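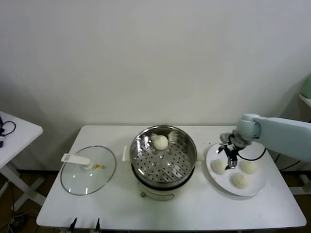
Three buns on the plate, one in the steamer, and the arm over the plate.

The Bun Is Doing the Selling
Oct 27, 2019

Every gripper vendor has found out about food. Five years ago they showed you a hand stacking blocks. Now it is buns, eggs and strawberries, and we are supposed to conclude that a hand which can lift a steamed bun can lift whatever we have on our own line. I have been comparing two-finger grippers since May, and I believe this less than when I started.

A bun is a forgiving object. It gives when you squeeze it, it has no wrong side to grab, and if you come in a little off center it shifts and lets you close anyway. A gripper with bad force control can do fine on buns for a whole afternoon. Ask for the same afternoon with the glass lid, or with the steamer basket, and see how quickly the salesman wants to talk about roadmaps.

The Usutlow brochure gives a success rate over 400 picks. It does not say how many different starting positions those picks came from, or who put the buns back between runs, or what counted as a success. Was a dented bun a success? Was one that landed on the rim of the basket and rolled in? I wrote to ask and got the brochure again.

My own log has 241 attempts in it, which is fewer, but each one has a line saying where the bun started and what it looked like at the end. It is dull reading. I would still trust it over any video with music. 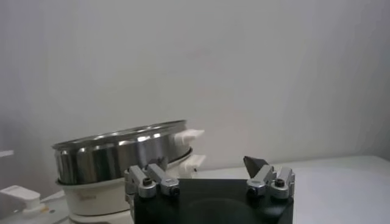 Wrist camera view, fingers open, with the steel tier behind the left one.

Then there is the wrist camera, which everybody now treats as settled. Sidier sells one with its hand and Amato will sell you a bracket to add one to theirs. I like having it. I also think people should look at what it gives them before they pay for it. A good part of the picture is gripper. The handles you care about sit between the fingers, and the lower one is partly behind metal. The edges of the pot are soft. Mix in polished steel, which throws the room back at you in stripes, and you are asking a lot of whatever software sits downstream.

A camera at the head sees the table properly and loses the fingertips at the moment of contact. So you buy both, and now you have two views to calibrate, and a cable at the wrist that has to go wherever the wrist goes. None of this is in the price per hand. It should be.

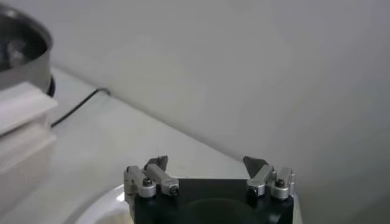
What I would ask before buying

Ask to change the fingertips yourself, with your own wrench, while the clock runs. On one hand I tried it took 13 minutes a side - on a line that runs two products a shift, that matters more than any payload figure.

Ask what happens when the hand closes on nothing. Curnura's controller reported a good grasp on empty air until I changed a threshold buried in a settings menu. The default should have been the safe one.

Ask for the failures. A company that has done hundreds of picks has a folder of bad ones somewhere, and I would pay more for a hand from people willing to open it.

I am not against any of this equipment. Two fingers and a decent controller will cover plenty of boring work, and boring work is where I would start. But I have yet to see a demo where the customer chose the object, and until I do I will keep bringing my own lid.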